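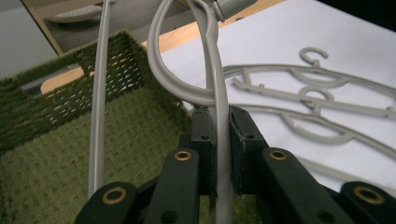 Hanger sorting with hand-held grippers: good practice

These rules cover the hanger-to-basket task as recorded at Dilton. They apply to every operator, new or returning.

1. Set out the sheet and place the basket on the left. Lay the hangers on the sheet so that they overlap. Do not line them up.

2. Check that the jaws open and close freely before the first grasp.

3. Start with the hanger on top of the heap. If a hook is caught under another bar, free it first - do not pull the whole heap. 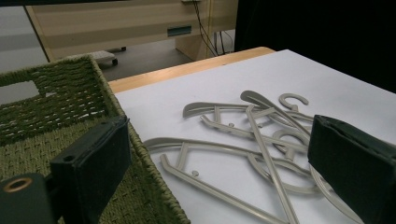 Overlapping hangers on the sheet, basket to the left.

4. Grip a straight section of the hanger. Avoid the hook and the small stubs, as these turn in the jaws.

5. Lower the hanger into the basket before opening the jaws. A dropped hanger counts as a failed attempt and must be logged.
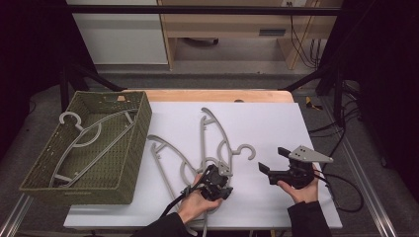

6. Keep cables clear of the work surface and leave enough slack for a full reach. Stop if one pulls tight.

7. Rest for 2 minutes after every 60 attempts. Log the rest as well.

Failed attempts stay in the set. Send changes to these rules to Bríd Ó Gríofa by Monday.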